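Buying My First Campaign Medal

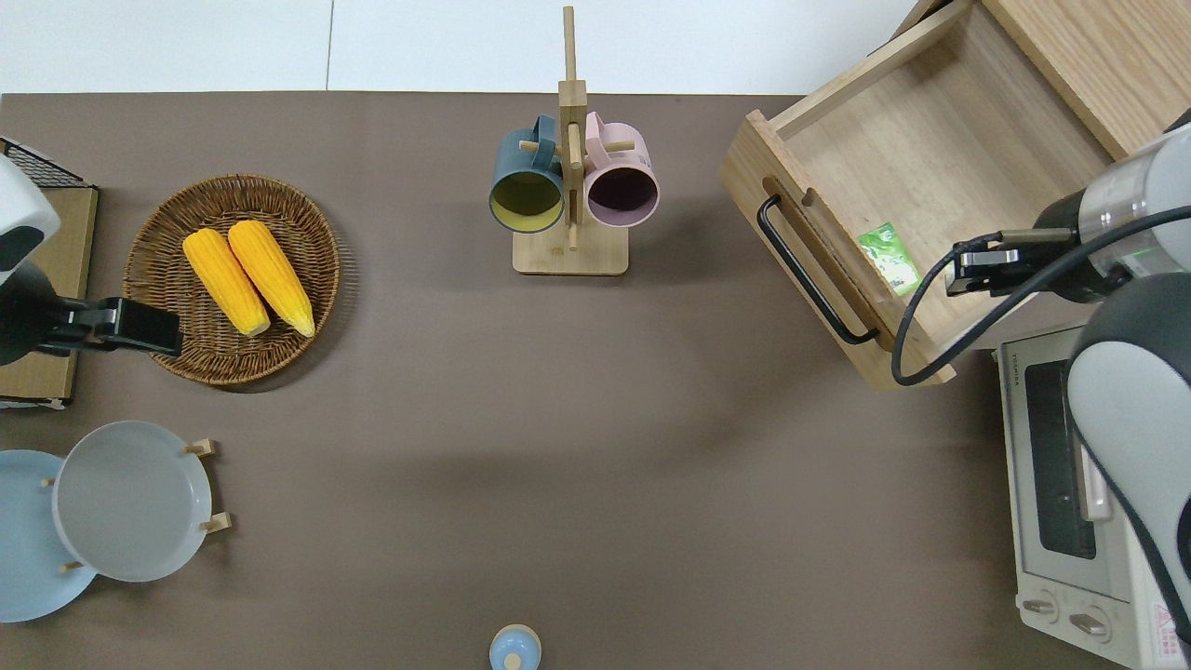 I started collecting medals by accident. My great-uncle left me a biscuit tin with a British War Medal in it, no ribbon, and the name on the rim wasn't his. I wanted to know whose it was, and two months later I had a shelf of reference books and a padded folder. Most of my sorting happens at a table, the same as everybody's. Medals need a clear patch and a soft cloth under them, so move the groceries first.

The name on the rim is the first thing I look at now. British medals from the First World War were usually issued with the man's number, rank, name and unit impressed on the edge. If the letters look uneven in depth, or the rim is thinner in one spot, somebody may have filed off the old name and put on a new one. A renamed medal is still a real medal, but it shouldn't be priced like an untouched one.

I bought my second medal from a dealer called Lellent. It was a 1914-15 Star, a plain bronze thing with a dark, even color. On these the details are stamped on the back, which is flat. I paid what they asked and have no complaints. The third came from an online sale run by Trodance, and that one I sent back. The listing said "original ribbon" and the ribbon glowed bright blue under a UV lamp. Old cotton and silk mostly don't do that – modern thread with brighteners in it does. They refunded me but I was out the postage both ways.

Adwoa Sowah, who runs the table nearest the door at the Grultemton fair, told me to stop buying singles and look for pairs and trios that belong to one man. She was right. A British War Medal and a Victory Medal with matching names are much more interesting to research, and they don't cost a lot more than two strays. I found a pair to a driver in the Army Service Corps on her table for less than I'd spent on the one I returned.

Don't polish anything. I did it once, to the medal from the tin, and took off a gray tone that had been building for about 15 years in my uncle's care and a lot longer before that. It looks like a new spoon now.

I keep everything in acid-free envelopes with a card listing where I bought it and what I paid. The next fair is a Saturday in November and I'm looking for a Victory Medal to go with the one from the tin. I have the man's number written inside the lid.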